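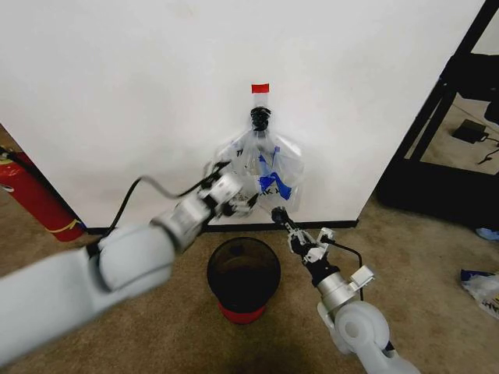
Vilho Lindqvist has been thinking about rubbish for most of his working life, and he is delighted to be asked about it. He looks after fit-out and day-to-day order for the shared workspaces at Merano, a job that takes in everything from carpet to coat hooks, but it's the bins he wants to talk about first. "People walk in and look at the windows," he says. "I look at where they've put the bin!" His favourite arrangement at the moment is a very plain one: a clear plastic bag hung on the wall from a black clip, a strip of red tape just above the clip, and a small round wastebasket on the carpet directly below. "You can see into it from across the room. You know what's in there and you know when it's getting full. I love that."

We met over coffee at 10, before the building got busy, and he'd already been round both levels. He carries a roll of tape in his jacket and a notebook with a cracked green cover, in which he writes down where things have wandered to overnight.

The hanging bags came out of an argument with his colleague Idrisa Urio, who runs the stores. Urio wanted big lidded tubs in every bay. Lindqvist wanted nothing on the floor at all. "We went back and forth for a month," Urio tells me later, laughing. "Vilho drew diagrams. I've still got them." In the end they tried 2 bays, one each way, and then mixed the ideas together, with the bag for light, dry stuff like wrappers and packing film and the little basket for everything else.

The colour of the tape matters more than I'd expected. Red is for a spot that's in use and shouldn't be shifted without asking. Lindqvist is strict about that, though he's cheerful about nearly everything else. "If the tape's there, the bag goes back there. You don't need a sign. You don't need an email from me, and believe me, everyone's happier without an email from me."

He has opinions on clips, too. He's been through spring clips, bulldog clips and a sticky hook from Gruder that he remembers fondly, and he reckons the best test is whether you can change a bag with an armful of folders. Height is the other thing. Too high and shorter staff are throwing at it like a netball hoop; too low and the bottom of the bag ends up resting on the basket. He holds his hand out flat in the air to show me the right spot, moves it down a bit, and nods.

What about smudges? Any white panel at hand height is going to cop a few, and he's relaxed about it. "A wall with faint marks is a wall people are using. We wipe them down at the end of the month. I'm not going to follow anybody round with a cloth."

The wastebaskets he'd happily talk about until lunch. He likes them small, because a small one gets emptied. He likes them round, because you can kick one gently and nothing terrible happens to your toe. The workspaces have 85 of them now, and Urio keeps the spares stacked behind the stationery in the Pelkonen store room, alongside rolls of bags enough to see them through to October.

Next on his list is the kitchen, where the recycling has outgrown its cupboard. He's got a sketch for that as well, and he turns the notebook round on the table so I can see it properly. Urio, he admits, hasn't been shown it yet.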